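Lists > Uststead Allotments > Messages > Water and soil

Re: Leaf curl on the early tomatoes, and the water question

Print this message | E-mail this message

From: Tuulikki Huttunen
To: Uststead growers list
Date: Thu 18 April

Dalia, and everyone else who wrote to me off the list,

I've put my reply under the pieces of Dalia's message so it's clear which part I'm answering.

Dalia Sproģis wrote:

> I sowed the tomatoes in the first week of March on the windowsill and
> moved them to the unheated greenhouse when they had their second set of
> true leaves. They looked fine for a while. Now the lower leaves are
> rolling upward along the edges and feel leathery. No spots, no insects
> that I can find, and the tops are still green.
>
> I water every evening from the hose. Is it a virus? Should I throw
> them out before it gets to the peppers?

Don't throw them out. Upward rolling on the lower leaves with green growth at the top is usually the plant reacting to its conditions. With a virus I would expect to see trouble in the new growth first: narrow, twisted leaves, yellow edges, or a mottled pattern, and the plant stops getting taller. You say the tops are green. Check them again in good light, and if you see any mottling, move that plant away from the others and write back.

The usual causes of the kind of curl you describe are big swings between day and night temperature, uneven watering, and too much feed. You may have all of them. My own greenhouse went down to 36 degrees one night last week and was well into the eighties by lunch the next day with the door shut. I now open the door before breakfast and close it before the sun is off the glass. Row cover over the plants at night helps more than I expected. Leaves that have already curled will probably stay that way, so judge by the new ones.

> My pots are the black ones from the Nikzad sale, 3 gallon. They have
> holes but not many.

I have the same pots. The holes are small and they sit flat on the ground, so water collects at the bottom. I drilled more holes low on the side and set them on strips of scrap wood. Before you do anything else, push a finger down to the second knuckle. If it's wet down there in the morning, skip that evening's watering. Tomatoes that size don't need it every day in April.

Also, a young plant in a 3 gallon pot has a lot of cold wet soil around a small root ball. I go up one size at a time now. It's more work, but I lose fewer.

> I have been using the Gurkari feed at the rate on the bag, once a
> week since they went out.

I would stop that for now. Fresh potting mix has enough in it for several weeks, and a lot of nitrogen early on will give you leaf and not much else. Start again when you see the first flowers, and use half of what you've been using. Others on the list may do it differently.

> Last thing, does anyone know what is going on with the tap on the
> north path? I had a trickle on Sunday and nothing on Monday.

Volkan looked at this. The shutoff valve is fine, but the line is leaking somewhere between the compost bays and plot 42. He has closed it at the main until the ground can be opened. The south tap has full pressure. It takes a 100 foot hose to get from there to the north end, and the one in the shed is only good for that if you keep it off the gravel. Please drain it and hang it up when you finish. I found it under the wheelbarrow twice this week.

The rain barrels by the shed are full, and you can dip from those. I would not use barrel water on lettuce or anything else you eat raw. For tomatoes, pour it at the base and keep it off the leaves.

Nasrin asked me separately about the Kuvix seed order. It came, but the yellow bush beans were short and two of the pepper varieties were swapped for others. I have put the packets in the shed in name order. If you ordered the long red pepper, you have been given a shorter one that ripens earlier. If you don't want it, leave the packet in the tray and tell me, and I'll take it off what you owe. I'm not going to return single packets by mail.

Two more things while I'm writing.

Llinos is giving away raspberry canes from the row along her fence. They are fall bearing, dug with a good amount of root. They need to go in the ground soon, and they will spread, so put them where you can mow both sides. Bring your own bucket. She is on the plot most mornings and would like people to ask before digging.

Slugs are early this year. I lost a whole row of spinach in one night. Boards laid flat between the rows and turned over in the morning have worked for me, as long as I remember to turn them over. If anyone has had good results with copper tape on raised beds, I would like to hear how long it lasted. Mine turned green and they walked straight over it.

Dalia, let us know how the new leaves look in ten days or so. If they come in flat, you can leave the plants alone until it's time to stake them.

Tuulikki

Recent messages on this list
Raspberry canes, free, north fence
Seed order: shortages and swaps
North path tap closed at the main
Slug boards and copper tape
Re: When to take the cover off the strawberries
Wanted: tomato stakes, any length 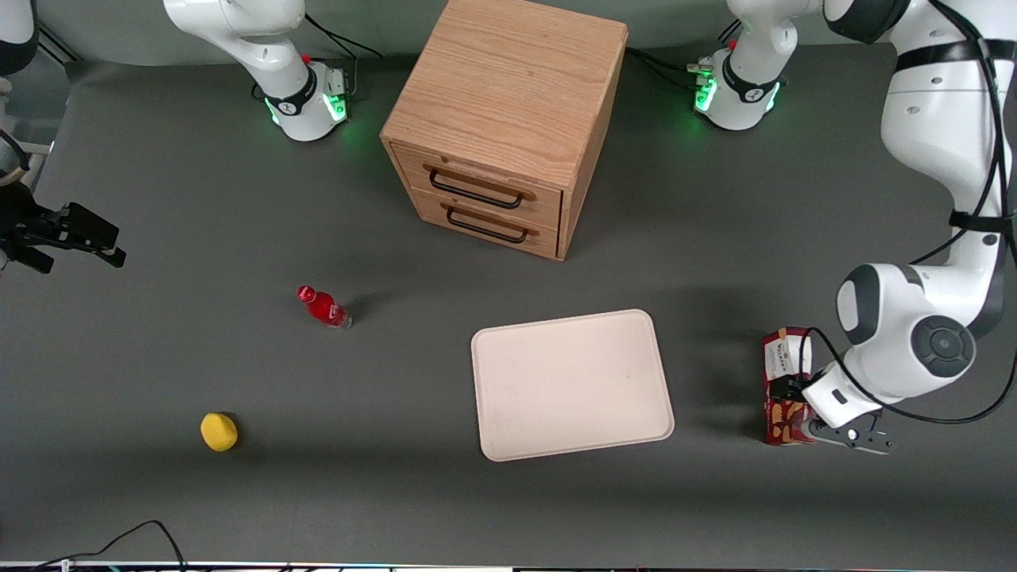

Can tomato leaves that have curled from cold nights be cut off?

They can, but it's better to leave them on while they are green, and take off only the ones that turn yellow or touch the soil.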